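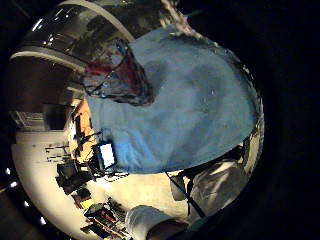
Folding is taught to small children and then never again, and most linen cupboards show it. Unit 4 deals with large soft things: blankets, throws, padded covers, anything that looks tame until you pick it up by one corner. Start by looking at the surface. The light-blue fabric has soft wrinkles, a few faint creases and some tiny pale specks towards the middle, and each of these is a separate matter. A wrinkle can be smoothed by hand. A crease has opinions and will want time. Specks come off before you fold, or they go into the cupboard with the blanket and are presented to the next guest.

Aug 6, 2022, by Janka Brabec

Home | Units | Handouts | Reading list | Contact

4.1 The flat surface

Every method in this unit assumes a clear, flat surface larger than the item. Few homes have one. The bed is usually proposed, and will do, provided you accept that it's soft too and will take the blanket's side. A floor is better. Sweep it first.

Lay the item out and smooth from the middle to the edges with the flat of the hand. Square the corners as far as they'll go. They won't go all the way – a blanket that has been through 200 washes isn't a rectangle any more, and tugging only moves the error somewhere else.
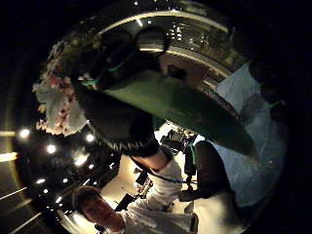

Reading time: 3 min

4.2 Fringes, cords and straps

Anything that dangles should be dealt with first. Lay fringes straight and turn them inwards, so that they finish inside the fold. Cords are wound loosely and tucked in. Straps go flat along the body of the item and are never used to tie it up, however much they seem to be asking.

Chibuzor Tijani's notes for last February's group recommend combing fringes with the fingers. I've nothing against this, though it does tend to become the whole evening.

4.3 Padding

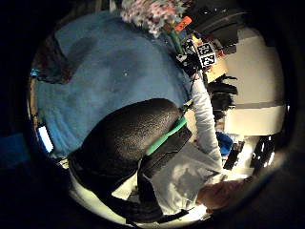
Padded things go on top of the pile. Fleece recovers from being squashed, slowly and with some resentment, while padding that has spent a winter under six blankets keeps the shape of the winter. If the cupboard is too small for both, store the padded piece upright beside the pile and shut the door with confidence.

Before the next session: fold one large blanket in thirds, then in half, and measure the long side. Rozália Paulík got hers to 92 cm and would like it known. Bring your figure, and the blanket if it fits in your bag.

Questions about this handout: Janka Brabec, Clenitz Household Courses | © Clenitz 2022 | Back to top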